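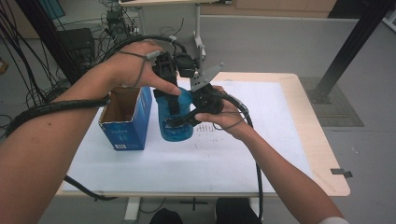
My grandmother could pack a tea chest so that nothing in it moved between Adelaide and the end of her life. I have inherited her dinner plates and none of her technique. Like most Australians who buy things from a screen and regret them by teatime, I now send more parcels than I write letters, and I do it badly, on whatever table is free, with whatever box the last thing came in. The classic pairing is a blue plastic bottle and an open blue cardboard box standing beside it on a sheet of white paper, the bottle round, the box square, and the two of them with nothing in common but their colour. Every packing problem I have ever had is a version of that one.

The round thing in the square box is where amateurs come undone. There are four corners left over and we feel obliged to fill them, usually with newspaper, occasionally with a sock. Levente Nyitrai, who ran the dispatch bench at a Molbridge homewares shop called Bollurico for longer than he cares to discuss, thinks the corners are a distraction.

"Corners look after themselves," he told me. "What you worry about is the bottom. People put all their padding on top, like icing, and then they're amazed."

I had been putting all my padding on top, like icing.

He packed 33 parcels on a slow day and 200 in the lead-up to Christmas, and he still can't walk past a badly taped carton at the post office without making a small noise in his throat. His views on tape are long. His views on bottles are longer. Lid tight, tape over the lid, bottle upright, and a bag around the lot if there is anything in it you wouldn't want on your good shoes.

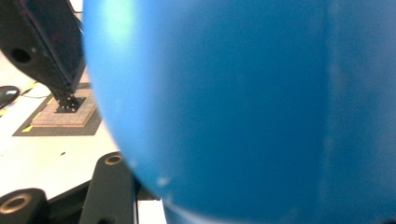
Balls are worse than bottles, in his opinion, and he has an opinion on balls. A bottle will at least stand up while you look for the scissors. A ball has plans. Nyitrai's method is to make a collar out of a strip of cardboard, taped into a ring, and sit the ball in it while he finds a carton of the proper size. He showed me this in his kitchen with a grapefruit. It worked beautifully, and I have since failed to repeat it with a netball, a glass float and a second, smaller grapefruit.

Then there is the question of the box itself. I am a keeper of boxes. There are 63 of them in my spare room, nested where possible, and I can tell you which one the toaster came in. My theory is that a box is a box. Nyitrai's theory is that a box has 3 trips in it at the most, and that mine were finished years ago.
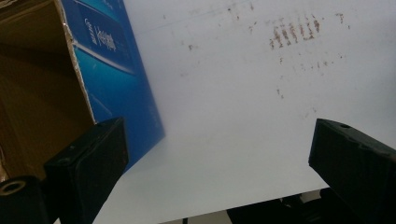
He tests them by pressing a thumb into the flap where it folds. If the cardboard sighs, out it goes. A ragged edge he will forgive on a carton that is only going as far as the shed, but he won't post one, and he regards glossy printing as no evidence of character at all. I brought him my best specimen, a handsome thing from Adams with every flap intact, and he put his thumb straight through it.

We ended up at his kitchen bench in the late afternoon with a roll of Bondent tape, one of the grandmother's plates and a carton he'd chosen for me. Padding on the bottom first. Plate on its edge, which I'd have fought him on a month ago. I shook it, as instructed, and heard nothing. He shook it and heard something, so we took it all out and started again.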